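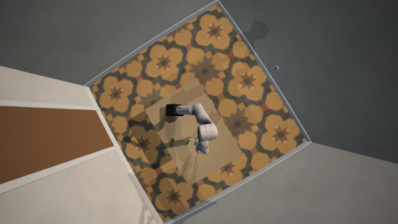 Household robots: an interview with the head of research at Clanarov

January 2020

The question of when a machine will clear a kitchen table without supervision is put to the research staff of Clanarov several times a month. The head of research, who has directed the household program for six years, prefers to answer it with a list of chores and the state of each one.

"Picking up a single small item from a flat surface is in good order," the head of research said at the company's offices. "If the item is rigid and the surface is clear, our arm will do it in simulation nearly every time. A sock is a different matter. A wet plate is a different matter again."

Clanarov carries out most of its early trials in software. A task is attempted in a simulated room, with the floor, the lighting and the placement of items changed between attempts, before any physical arm is permitted to try it. The current set contains 800 room layouts. Floor patterns receive particular attention. Strong tile designs and the shadow of the arm itself have both caused the vision system to misjudge where an item ends and the floor begins.

"People ask why we would bother with decorative tile," the head of research said. "They have decorative tile at home. A system that works only over plain gray flooring is of little use to them."

The move from simulation to a real room remains the weak point. In December the company completed a trial with Unano, a housing provider, in which arms were installed in 12 furnished apartments and asked to return small items to a tray. The success rate over the first week was 42 percent. Most failures occurred in the final moments of the grasp, when the item slid or rolled away from the fingers.

The head of research described the figure as disappointing but useful. "Friction is the part that our software represents least well. We had tuned the grip to an ideal object. The apartments did not contain any."

Shop-floor work is further along. Ketard, which packs hardware for retail stores, has used the same control software at one of its sorting stations since last spring. Items arrive at a known height and in a limited range of shapes, and an employee handles whatever the arm declines to pick.

"A station of that kind can be arranged to suit the machine," the head of research said. "A family will not arrange its kitchen to suit us, and we should not ask it to."

Asked which chores could be offered to households first, the head of research named tidying small items from a floor or table and loading a fixed rack. Folding laundry and washing pans by hand were placed much later, with no year attached.

The next round of trials will use the Prajapati test set, which adds soft and transparent items to the existing layouts. Results will be shared with Unano before a second installation in the apartments is considered.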